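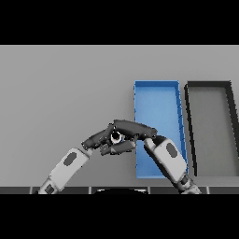

Two-arm sim cell, Vikcombe bench, June

Picking up from yesterdays mess. Scene is the tabletop one: two arms off the near edge, blue tray, black tray to the right of it. Job is still the same, hand to hand then into blue. Black tray stays in the scene but no drops go there until blue is reliable.

State at start of session: loads OK, both arms home OK, right arm drifts at the wrist after a reset. Left does not. Same drift as in the Plovau build so it came across with the config, not something I broke here.

8:40 am
Cleared the cache, reloaded from the clean config. Drift still there. Checked joint offsets side by side. Right wrist had an old offset left over from before the hand model got swapped. Zeroed it, saved, reset, reloaded. Gone. Reset a few more times to be sure. Left side file untouched, please leave it alone.

NB the config in the Clurkgate folder still has the old number. Don't copy from there. I put a note in the readme but people dont read the readme.

9:30 am
Handover. This is where most of the time went. Both hands close in on each other and the collision meshes were catching finger on finger, so the solver throws the part. Tried in this order:

- smaller time step. Helped a bit, ran like glue. Put it back.
- softer contact on the fingertips. Part sinks into the finger, looks awful, release is late. Put it back.
- swapped the finger mesh for the simplified one, both hands. Much better.
- moved the meet point away from the tray wall a little, so the right hand isn't working right over the edge. Better again.

Kept the last two. Grip force limit on both hands set to 60 percent, was wide open. With it wide open the part squirts out as soon as the second hand touches. Should of been the first thing I looked at.

Release order matters too. Receiving hand closes, wait, then giving hand opens. The wait was 4 ticks, which is nothing. It's now 133. Feels long when you watch it but the part settles. Could probably come down later, not today.

11:15 am
Batch run, headless, 894 cycles, left it going over lunch. Log in the usual place under Sandhu/handover. Failures fall in two piles: dropped at handover (few now) and hung up on the tray rim (most of them). So next job is the rim.

1:20 pm
Rim. Right arm comes in over the top right corner of the blue tray with the wrist bent over, and with anything long the bottom end is down in the tray before the hand is anywhere near its release height.

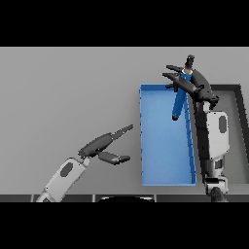 So the release height can't be one number for all parts. Changed it to take part length from the part file, measured down from the grip point, plus clearance. Parts with no length in the file get the old fixed height and a warning in the log. Somebody needs to go thru and fill in the missing lengths, I did the ones I had open.

Also the approach. Was coming in at an angle, which is fine for short stuff, but a long part sweeps across the wall on the way in. Changed to over, stop, straight down. Slower. Fine.

Tray wall collision: mesh was one hull over the whole tray, so the inside was basically a lid. No wonder things sat on top. Split into floor plus four walls. Did the same for the black tray while I was in there so we don't hit it again later. Check the tray pose after reloading, mine came up rotated once and then not again. No idea.

3:00 pm
Left arm parking. After it lets go it should back off and sit over open table, gripper open, well clear of blue. Old park pose was too close and the right forearm clipped it on the way round. Moved it left, new pose saved as park_left_b. Old one is still in there, delete when we trust the new one.

Short run after all that, watched by eye, not logged. No rim hangups that I saw. Not calling it fixed till the overnight batch is in.

Settings as left:
grip force limit 60 percent, both hands
handover wait 133 ticks
finger mesh simple, both
tray mesh split, both trays
right wrist offset zero
release height from part length
left park park_left_b

To do
- overnight batch, same seed list as the 11:15 one or the comparison is useless
- part lengths, see above
- fix or delete the Clurkgate config
- the warning prints every cycle, make it print once per part
- try a shorter wait once the batch is clean, go down in steps and write down where it starts dropping
- ask Plovau if they want the wrist fix sent back to them or if they've allready moved on to a newer hand model

Log disk is getting full again. Old video dumps can go, keep the text logs.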